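Home | Forums | Kitchen Equipment | Rice & Grains | New Posts | Search | Log In

Thread: Small batches come out dry in the large cooker, same ratio

**pelotón_k**

Cooker is a Bakton, 6-cup, single button, mechanical switch under the pot. When I cook a full load with equal volumes of rice and water plus a bit, the result is fine. When I cook one cup at the same ratio the top layer is hard in the center and the bottom has a crust. The old cooker was a Zastora, 3-cup, and did not have this problem, or had it less.

Rice is medium grain, Landirau, same bag for both. Rinsed and drained. I use the measuring cup that came with the Bakton. Is the switch bad or is the ratio bad?

**dravite**

Ratio. More exactly, the use of a ratio at all.

The water you add goes to two places. One part is absorbed by the rice, and that scales with the amount of rice. The other part leaves as steam, and that depends mostly on the pot, the lid and how long it boils. It hardly changes between one cup and a full load. So the correct form is

water = (a x rice) + b

where a is a property of the rice and b is a property of the cooker. At a full load b is a small share of the total and you can ignore it. At one cup it is a large share. If you scale the whole thing down by a ratio you also scale down b, and the steam does not know that.

Your old one was narrower, probably with a tighter lid, so b was smaller.

**Orrin_T**

Disagree with "hardly changes." A bigger load takes longer to reach a boil and longer to finish. More time at temperature, more steam lost. b is not a constant.

**dravite**

It takes longer to reach a boil, but very little is lost before the boil. After that the heater power is the same, and most of the heat at that stage goes into making steam, part of which condenses on the lid and runs back. I agree it isn't strictly constant. It is constant enough that a straight line fits and a line through zero does not.

**Orrin_T**

"Constant enough" is carrying a lot there. If heater power is fixed and the boil phase is longer for a large load, steam production is proportionally larger. The condensate return does not fix that. I would expect b to rise with load, in which case what you are calling b gets folded into a and your line only works for the one cooker you fitted it on.

**dravite**

Yes, it only works for the one cooker. That's why I said b is a property of the cooker. If part of the loss is proportional to load then it goes in a, and the part that isn't stays in b. The form of the equation is unchanged.

**Orrin_T**

Then a is not a property of the rice, as you stated.

**dravite**

Fine. a is mostly a property of the rice.

**pelotón_k**

Can one of you say how I find b without buying anything?

**dravite**

Kitchen scale. Weigh the dry rice, weigh the water, weigh the empty pot. After the cook, weigh the pot with the rice in it. Whatever is missing is steam. Do it for a small load and a large load. If you rinse, weigh the rice again after draining, or the rinse water ends up in your numbers and you'll get a loss that is too small. This is the step people skip.

Wipe the outside of the pot before it goes on the scale.

**seventhshelf**

Also check the pot seating before doing any of this. On the single-button models the switch is a spring-loaded magnet pressed against the bottom of the pot. It lets go when the pot bottom gets past the boiling point, which happens once the free water is gone. If a grain of rice is stuck between the heater plate and the pot, contact is uneven and the switch may let go early or late. Early gives you hard grains. Late gives you crust. Having both together suggests uneven contact to me more than a water problem.

**pelotón_k**

Cleaned the plate. There was a grain, burned on. Removed it with a damp cloth and a plastic scraper, unplugged. One cup again at the same ratio: less crust, still hard on top.

**seventhshelf**

So part contact, part water.

**dravite**

As stated.

**Zulema F.**

I cook small loads most days and can add a few things on the measuring side, including where I think dravite's method goes wrong in practice.
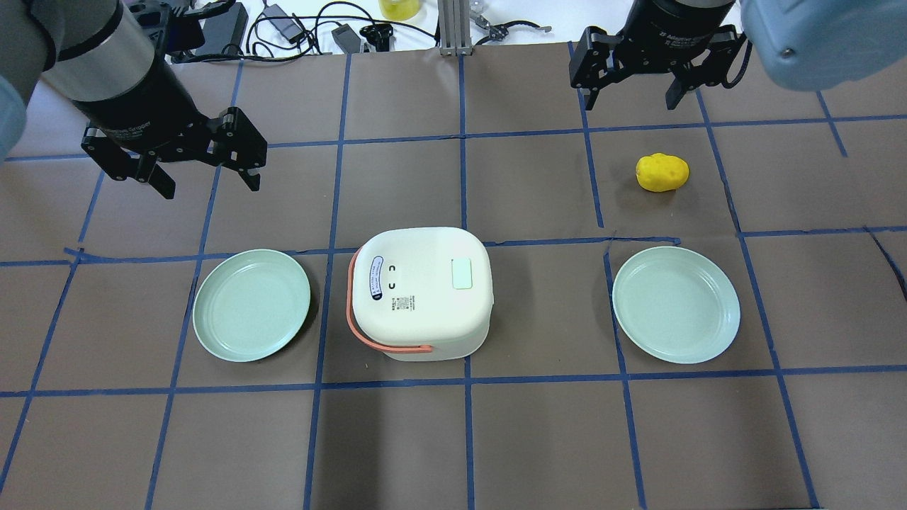
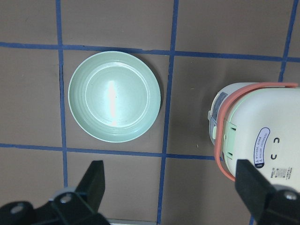
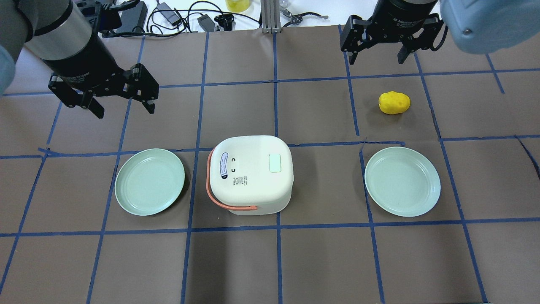 Zulema Fuentealba

First, the pot weight. If you take the pot out right after the switch clicks, the rice has not finished. There is still water on the grain surfaces and the lid is holding condensate. Open it then and you lose a puff of steam that would otherwise have gone back into the rice. I wait 7 minutes with the lid shut and then weigh. The wait itself is not critical, but it has to be the same every time or the results can't be compared.

Second, the lid. Condensate on the inside of the lid is water that left the rice but did not leave the cooker. If the lid drips on the counter when you lift it, that water gets counted as steam. I tip the lid over the pot before setting it down. With a small load the drip can be a noticeable part of the total loss.

Third, keep-warm. If the cooker goes to keep-warm by itself and you come back to it later, you are measuring a different thing. Mine sits at 82 °C in the middle of the rice on keep-warm, by probe thermometer, and it does lose water the whole time. For a small load this dries the edge first, where the layer is thin and touches the side wall.

On the argument between dravite and Orrin_T: for my cooker the straight line works over the range I use. I have not tested a full load because I never cook one, so I can't say who is right there.

What nobody has mentioned is depth. One cup in a wide pot is a thin layer. The water covers it by less than you think, and when the boil gets going the top grains are above the water line for much of the time. They cook in steam only. Extra water helps, but so does leveling the rice before you start. I shake the pot flat and push the middle down slightly with the back of a spoon.

**Orrin_T**

The depth point is a good one and it is a separate mechanism from steam loss. You could have exactly the right total water and still get a hard top.

The probe reading, was the lid open?

**Zulema F.**

Lid shut, probe through the steam vent. It makes the vent leak a little differently, so I don't use runs with the probe in for the weight comparison.

**hk_bristlecone**

My grandmother used the first knuckle of the finger above the rice, any pot, any amount. Always came out.

**dravite**

That is the same equation. A fixed depth above the rice is a fixed volume of water in a given pot, which is b. The space between the grains fills with water in proportion to the rice, which covers part of a. It works because it has an offset in it. In a wider pot the knuckle gives more water, and a wider pot usually loses more, so it even corrects in the right direction.

**Orrin_T**

It overcorrects in a wide pot. Try it with one cup in anything broad and you get porridge.

**hk_bristlecone**

She never cooked one cup.

**ferrule**

Another variable: the measuring cup. The one that comes with a rice cooker is smaller than a standard US cup. If pelotón_k measured the rice with the Bakton cup and the water with a kitchen cup, or used the lines in the pot for one and not the other, none of the above applies. The lines inside the pot assume the supplied cup. On my Ulloa the lowest line is also printed a little high compared with the ratio on the upper ones, so the maker has already put the offset in. Worth checking on yours.

**pelotón_k**

Supplied cup for both. I have not been using the lines. I checked them now by pouring in water by the cup, and the lowest line does take more water than a straight ratio gives. So the manual and the line disagree with each other. The manual only gives the ratio.

**ferrule**

Go by the line.

**pelotón_k**

Ran two cooks with the scale. Rice weighed dry, then weighed again after draining. Same wait as Zulema, lid tipped over the pot. One load at one cup and one at four cups. The loss at four cups was higher than at one cup, but nowhere near four times higher. So there is a fixed part and a part that goes with the load.

Using the lowest line for one cup and leveling the rice: top layer is soft, very light crust at the edge only. Acceptable.

**Orrin_T**

So b is not constant.

**dravite**

So there is a b.

**seventhshelf**

The crust at the edge is probably what Zulema described, from keep-warm. Unplug it after the wait and see if it goes away.

**pelotón_k**

Will try. Does soaking change a? The bag says to soak, the cooker manual says nothing.

**Zulema F.**

It moves some of the absorption to before the cook. The total water in the finished rice changes little if you soak in the same water you cook in. If you soak and then drain, the grain has already taken some on, so reduce the added water by the weight gained. Again the scale tells you. With a soaked load the free water also runs out sooner, so the switch goes sooner, and I see a slightly smaller loss.

For a thin layer I do soak. It evens out the top.

**pelotón_k**

Unplugged after the wait, soaked in the cooking water. No crust at the edge. I'm writing the water weight on a piece of tape on the lid of the rice bin and leaving it there until I change brands.

**ferrule**

New-crop rice takes less water than old stock even within one brand, so check it again when you open a new bag.

Contact | Forum rules | Copyright the forum and its posters | Back to top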